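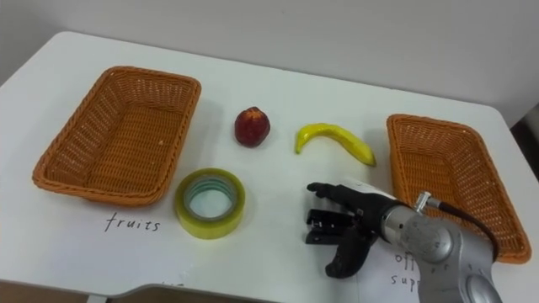 Chapter 5
Why Shops Give Things Away

In the town of Hirkden, a bakery once set out free rolls for anyone who came in before eight. The owner expected to lose a little bread and gain a lot of friends. By December she was handing out 700 rolls a week, and the friends had begun to complain about the butter.

Economists like this sort of story because it makes other people look foolish. But the baker's mistake is an easy one. A price of zero is still a price, and people respond to it with great energy. They will stand in line for 17 minutes to save the cost of a roll - and feel they have come out ahead.

In this chapter we look at what "free" costs and who ends up paying. Section 5.1 returns to Hirkden and its butter. Section 5.2 follows the ferry from Onport to Skomildale, which dropped its fare and soon had no room for anyone who needed to get to work. The last section takes up free samples, a subject on which most readers will have done some fieldwork.

Before you go on, write down two things you got for free this month. Keep the list. You will be asked to put a price on both, and you may not enjoy it.

Contact the publisher | © 2020 Onport Learning | Back to top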